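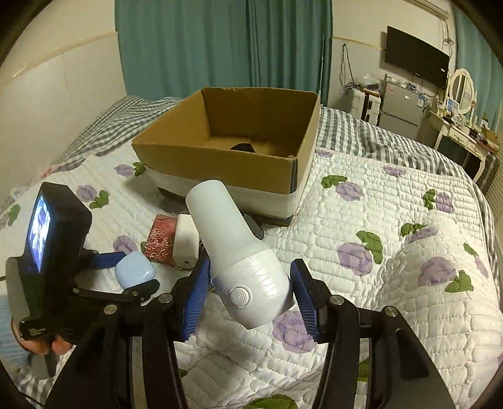

My grandmother made her bed before she put the kettle on, and for years I thought this was simply what grandmothers did, like keeping string. I'm older now, and I've come around to her way of seeing it – so much so that I'd like to put in a word for the bedspread, which hardly anybody I know still owns.

Everyone in Dundby seems to have a duvet these days. I have nothing against them. You give the thing a shake and you're done, and on a cold morning I understand the appeal completely! But a bedspread asks you to walk all the way around the bed, tugging a little here and smoothing a little there, and in that short walk I do some of my best thinking.
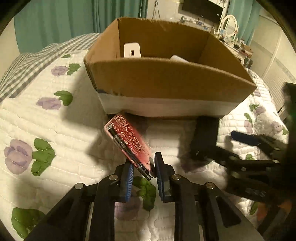 A red patterned phone case over the bedspread.

My neighbor Alby Kereama tells me I'm sentimental, and he may be right, though he did pay 200 dollars for a secondhand one in Cukwood last June and now won't let the dog near it. I've had mine through 7 apartments, and I still fold it down every night the way she showed me, in thirds, toward the foot.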